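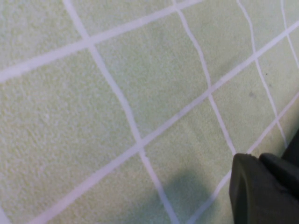 Norow, im Juni

1/10 Schneidematte am Packtisch, hellgrün, weißes Raster. Ich habe sie heute nachgemessen und schreibe die Ergebnisse hier auf, weil die Frage nach der Maßhaltigkeit jetzt zum dritten Mal kam.

2/10 Bezeichnung im Lieferschein: Trumenine, Artikel 831. Oberfläche fein genarbt, fühlt sich eher nach dünnem Filz an als nach Kunststoff. Unterseite glatt. Zum Hersteller findet man wenig, ein Datenblatt lag nicht bei.

3/10 Die Linien haben keine scharfen Kanten. Auf der körnigen Fläche läuft der weiße Strich leicht aus, stellenweise mit einem Stich ins Rosa. Fürs Auge egal. Für das Anlegen eines Stahllineals muss man sich entscheiden: linke Kante, rechte Kante oder Mitte. Ich nehme die Mitte.

4/10 Verfahren: Stahlmaßstab, Lupe, eine Richtung komplett, dann die andere. Messung über jeweils 10 Felder, damit der Ablesefehler klein bleibt. Einzelne Felder zu messen bringt bei dieser Strichbreite nichts.

5/10 Ergebnis: Längs und quer weichen voneinander ab, längs ist das Raster etwas gestreckt. Beim Zuschneiden von Seidenpapier und Wellpappe fällt das nicht auf. Bei Passepartouts schon. Die schneide ich weiter auf der alten Matte von Grisance, deren Raster stimmt, die aber nach 6 Jahren entsprechend aussieht.

6/10 Rechte Winkel: mit dem Anschlagwinkel an 7 Kreuzungspunkten geprüft, verteilt über die Fläche. Keine Abweichung, die ich von der Unschärfe der Linie trennen könnte. Zum Ausrichten von Kartons und Etiketten reicht das Raster also.

7/10 Haftung: Die raue Oberfläche hält Papier besser als eine glatte Matte. Dünne Bögen rutschen beim Falzen kaum. Nachteil: Staub und Papierfasern setzen sich in die Poren. Feuchtes Mikrofasertuch, kein Reiniger. Isopropanol habe ich an einer Ecke probiert, der Druck wurde blasser. Also lassen.

8/10 Klebeband löst sich rückstandsfrei, solange es nicht über Nacht bleibt. Das braune Paketband von Uçar ist die Ausnahme, das zieht nach einer Stunde Fasern aus der Oberfläche. Abroller steht deshalb seit letztem Monat links neben der Matte — der rechte Rand hat schon genug abbekommen.

9/10 Weil gefragt wurde: Ja, der Farbton ist wirklich so blass. Mintgrün bis Sellerie, je nach Licht. Unter der Neonröhre wirkt eine Seite heller als die andere. Weißes Papier hebt sich trotzdem ausreichend ab, transparente Beutel nicht. Für die lege ich einen schwarzen Karton unter.

10/10 Offen ist noch, ob sich die Matte bei Wärme verzieht. Der Packtisch steht am Südfenster, nachmittags wird die Platte warm. Ich messe im August dieselben Strecken noch einmal und hänge die Werte hier an.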